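Soritum Handling Project – Progress Report to Privavstead
Period ending 15 November 2022
Work package 3: Pan tilting and pouring

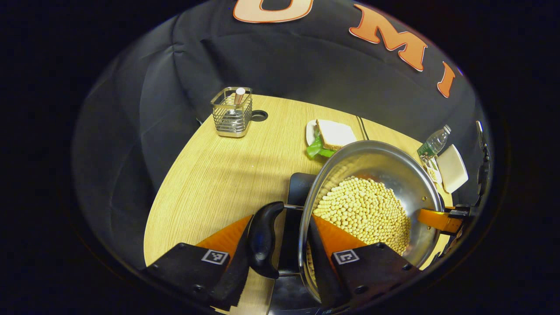 Figure 1. Tilted-pan task with soybeans. The load has gathered toward the lower left side of the pan.

1. Summary

Work package 3 is behind plan by one reporting period. The cause is a grip slip fault in the pouring task, first logged in May and not reproduced reliably until this period. There were no injuries. One force sensor was damaged and has been replaced under the existing equipment line. Data capture with the handheld gripper continues. Pouring on the powered arm at the Tunirside site is suspended until the corrective actions in section 5 are closed.

2. Work done in the period

The handheld set of 200 pouring demonstrations was completed. All were recorded with soybeans, which were chosen in May over rice and lentils. Soybeans shift early and in one mass, and that makes the load change easier to see in the force data. Other tableware and food items were left on the table during recording, as agreed at the last review.

Playback on the powered arm began at Tunirside with the speed limit at 50 percent. The planned set was 200 playback runs. It was stopped after 30.

3. The fault

On run 30 the pan rotated in the fingers during the tilt. The rim struck the wrist housing and the contents went onto the table and floor. The controller did not register a fault. It carried on with the motion at the programmed speed, and the operator pressed the emergency stop. The arm stopped within its rated distance. The cell door was closed and no one was inside.

The force sensor on the wrist failed its zero check afterward and was taken out of service. The fingers and finger pads were inspected and showed no tears. The pan handle had a light scuff.

4. Cause

Two causes were found, and both had to be present for the slip.

The first is mechanical. Soybeans move to the low side of the pan as it tilts, and the center of mass moves with them. The turning load on the handle goes up quickly over a small part of the motion. In handheld recording the operator corrects for this without being asked to, usually by tightening the grip. Our demonstration format stores finger opening but does not store grip force. The correction is therefore missing from the data, and the arm holds the handle at a constant force through the whole pour.

The second is in software. The slip check compares the position of the finger tags with the expected position. It tests whether the fingers are where they should be and says nothing about the object between them. During run 30 the fingers stayed within tolerance throughout. The check passed on every cycle while the pan was turning.

The slip was then reproduced on the bench with the arm at reduced speed and a catch tray in place. With the pan empty it did not occur.

The Habte finger pads were considered as a possible cause. A worn set and a new set behaved the same way on the bench, and we do not intend to raise this with the supplier.

5. Corrective actions

a) Grip force to follow tilt angle, with a fixed upper limit. Written, under bench test.
b) Slip check extended to use wrist torque. A sudden change in torque with no matching motion command will trigger a protective stop. In progress.
c) Splash guard over the wrist housing. Drawing released, part not yet received.
d) Tilt speed for any loaded pan limited until (a) and (b) are accepted. Done.
e) Risk assessment for the Tunirside cell revised to include spilled loose material as a floor hazard. Done – awaiting site signature.

6. Effect on plan and budget

The existing demonstrations remain usable for path and timing. They cannot be used to learn grip force. We propose to fit a force sensor to the handheld gripper and re-record part of the set. The cost can be met from the travel line, which is underspent, and we ask Privavstead to approve the transfer.

The playback set will restart from run 1. Results from the first 30 runs will be kept on file but left out of the success rate. Work package 4 (stirring) uses the same slip check and should not start before action (b) is closed.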